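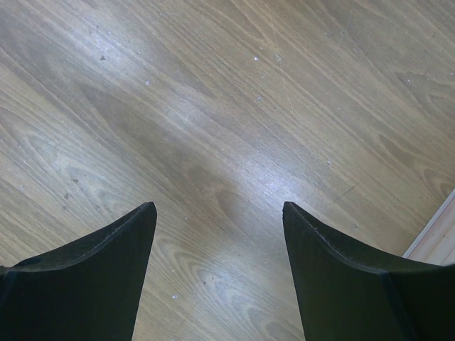 *Photo: Noman Bajwa*

Hi, I'm Bushra Shaikh, and I run Stemavmont, a small retouching studio and school for people who already love taking pictures and want to get better at what comes after. I started out fixing up other people's wedding albums at my kitchen table, and the color work is the part that hooked me. I still get a silly thrill when a muddy gray sky turns back into the sky somebody remembers!

We are 2 people. I teach color and tone, and Noman Bajwa handles sharpening, masking and anything to do with printing. He came to my very first evening class in Gedov, argued with me about curves for most of it, and was teaching the printing session by the following May. We still argue about curves (he likes a much steeper one than I do), and students seem to enjoy it, so we've stopped trying to hide it.

## What we teach

Our main course is called Gestero. It goes through white balance, levels and curves, local corrections, black and white conversion, and output, pretty much in the order you'd meet them on a real job. You work on your own files from the first evening. I'm not fond of sample pictures where one slider fixes everything, so bring the difficult stuff – the mixed lighting, the orange gym floor, your aunt under a green awning.

You don't need the newest software. Anything with layers, masks and a histogram will do, and I'll help you find the matching menu if yours looks different from mine.

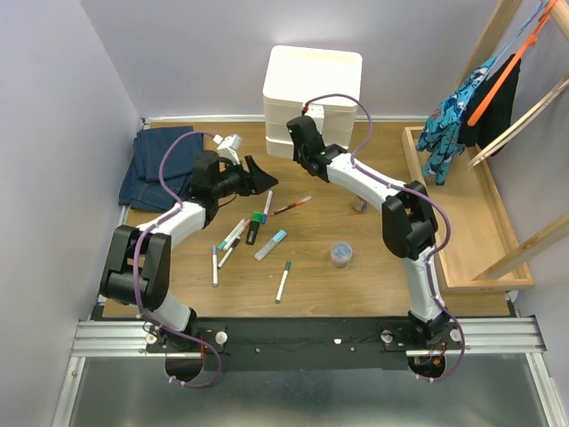

*Arms over a light wooden tabletop.*

## The retouching side

About half my week goes to client work: old family prints, product shots, artwork that has to match the original. A single restoration starts with a good scan and a long look before I touch anything. I keep the layers, and you can have them along with the finished file if you ask.

Noman's big project last year was the Jurić collection, 932 slides that had drifted so far toward magenta that the lawns looked purple. He built one correction for each batch of film and then went through every slide by hand. I made a lot of tea.

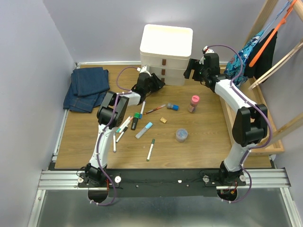
*Drawers at the back, folded denim on the left.*

## Prices and getting in touch

Gestero costs $500, and that includes one print critique with Noman. The long version, with private sessions for your own portfolio, is $1,000. You can split either into two payments, just tell me when you sign up.

Write to me through the contact form and attach a picture you're stuck on, if you have one. I read everything myself, usually in the morning before the monitor has warmed up enough to trust.

Page last updated July 29, 2023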